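Surnance Support Portal
Case 773: Gripper approach height inconsistent after kit update
Product: Prarance tabletop handling kit, six-axis configuration
Customer site: Travwood evaluation lab
Priority: Normal
Status: Awaiting customer confirmation

Reported issue
Following the September update, the customer reports that the gripper stops at a different height above the cardboard sheet when the stored approach point is recalled. The fault is intermittent and produces no message on the teach pendant. The kit is under review for purchase, and the customer has asked for a written finding.

Entry 1, customer
Approach point taught again from the pendant. Speed limited to 200 mm/s. The routine was run 6 times, and the stop height differed on two of the runs. Images of the workspace are attached as requested. 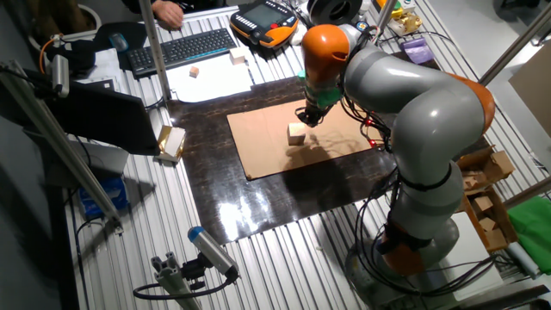
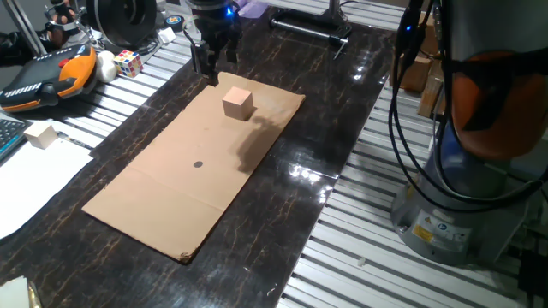
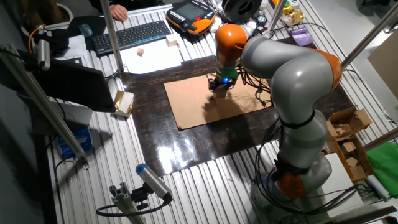 Attachments to Case 773: gripper and cardboard work sheet, Travwood cell.

Entry 2, Surnance support
Images received. Please confirm whether the cardboard is secured to the dark board beneath it. The kit manual requires a fixed work surface, and a sheet that can lift or slide will affect the apparent clearance. Please also export the tool offset table.

Entry 3, customer
The sheet is not secured. Offset table uploaded.

Entry 4, Surnance support
The table contains two entries for the same gripper. The second was created by the Semple import utility during the update and carries a different tool length. Delete the second entry, restart the controller, tape down the sheet and teach the approach point again. Please report the results of a further set of runs. This case will remain open until they are received.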